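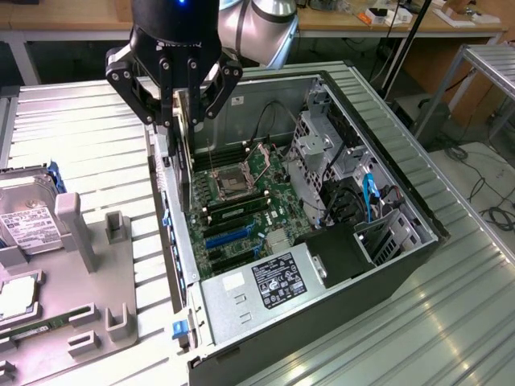 Old office towers: what to do before you drop one off

The parts bench at Holtora is taking desktop computers again through October. More than 865 machines have come through since the bench opened, and most of them were ordinary office towers. Many can go back out with a different drive and some memory. The others are stripped for parts.

Opening a tower is easier with the case on its side and the side panel off. On the Dell shown, that puts the motherboard, the drive cage and the power supply all within reach. Unplug everything first, hold the power button in for a few seconds, and touch bare metal on the case before you handle a board.

Memory comes out by pressing the clips at the ends of the slot. Hold the module by its edges. Please leave it in the machine if you can - loose modules get mixed up on the shelf and have to be tested one at a time.

If you have already taken the processor out, tell us at the desk. An open socket has very fine contacts and one bent one can finish a board. Close the bracket over it if you still have the plastic cover, and keep fingers and screwdrivers away from it. Put the processor in a small box or an egg carton, never loose in the case.

Drives are up to you. You can remove yours at home, or we will wipe it and give you a slip with the serial number. Wiping takes 2 to 3 working days. Cables can stay where they are.

We can't take cracked monitors, printers or loose laptop batteries. The Mikberg depot accepts all of these, and the Triantafyllou store on the same road takes ink cartridges.

Drop-off is at the side door, Tuesdays and Thursdays, 3 to 7 p.m. There is a ramp. Bring no more than 2 towers per visit unless you have called ahead.

Posted Jul 12, 2022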